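We use cookies to remember your settings and see which posts people read. Accept all / Manage choices

I got to Elsie Tapsell's place at a quarter past eight in the morning, which she had told me was late. The kettle was on its second round and two dogs were asleep across the kitchen doorway, so I stepped over them (badly) and sat down where she pointed.

If you've tried to book a spot for an old dog anywhere near Kerslake, you've probably ended up on Elsie's waiting list. She boards seniors only. No puppies, no "he's nine but he acts like a pup." She started in April, three years back, after a regular kennel called her to come pick up her own dog early.

"They were nice about it," she said. "They said Rodus wouldn't settle. Well, he was fourteen and he was on concrete! I wouldn't settle either."

Rodus was a big brown mutt with bad hips, and he's the reason for most of what goes on in the house. There are rugs down every hallway. The lights stay on low all night for the ones whose eyes are going. Supper is at five and then there's another small supper at nine, and I wrote that down because I liked it so much I may start doing it myself.

I asked what people get wrong about old dogs and she didn't even put her mug down.

"They think he's being stubborn. He's standing at the bottom of the stairs and they're calling and calling, and they say, oh, he's ignoring me. He hurts! Or he can't hear you. Go down and get him."

She's big on beds, too. We must have spent half an hour on beds. She told me she'd wasted $200 on one with a fancy name that went flat by summer, and that the dogs had more or less voted on the rest by where they chose to lie down. Her rule is that an old dog should be able to walk onto it without lifting his feet much, and turn around twice before he drops. 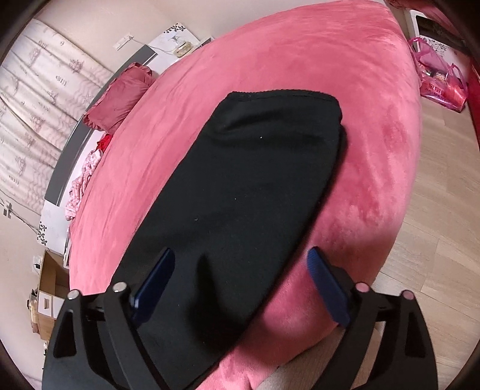
The round bed, in a velvety pinkish red.

Keegan Brunton came in around then with a bag of groceries and a leash over his shoulder. He does the afternoons and the overnight shift when Elsie needs sleep, and before this he drove a delivery route for 90 miles a day and hated every one of them. Now he cooks rice.

"So much rice," he told me. "Rice and chicken, rice and turkey. I smell like it. My girlfriend says so."

I wanted to know how they handle the sad part, and I asked it clumsily. Keegan looked at Elsie and Elsie looked at the dogs. She said most families plan ahead more than you'd think, and that she asks every one of them the hard question on the first phone call: if something happens while you're away, what do you want me to do? Some people hang up. Most call back.

"I had a lady cry for ten minutes and then thank me," she said. "She hadn't talked about it with anybody. Her husband wouldn't."

Rodus died at home, on the porch, with a piece of cheese in him. Elsie told me that part cheerfully and then had to go look for something in the pantry for a while.

The money is tight. Last winter's heating and a new back fence came to $2,000 between them, and she raised her nightly rate for the first time, with a letter to every client that she rewrote until Keegan took it away from her and mailed it. No one left.

By ten the dogs were up and wanting out, one of them very slowly, and Elsie held the door open the whole time it took him to get through it. I drove home and moved my own dog's bowl off the slippery part of the kitchen floor.

Comments (4)

Marnie's Mom
We boarded our beagle with Elsie twice and she came home FATTER. Two suppers explains it.

dale_k
The stairs thing got me. I've been calling my guy stubborn for a year. Vet appointment made.

PorchSitter
Does she take cats? Asking for a seventeen year old grump.

Marnie's Mom
@PorchSitter dogs only last I heard, but call her, she might know someone!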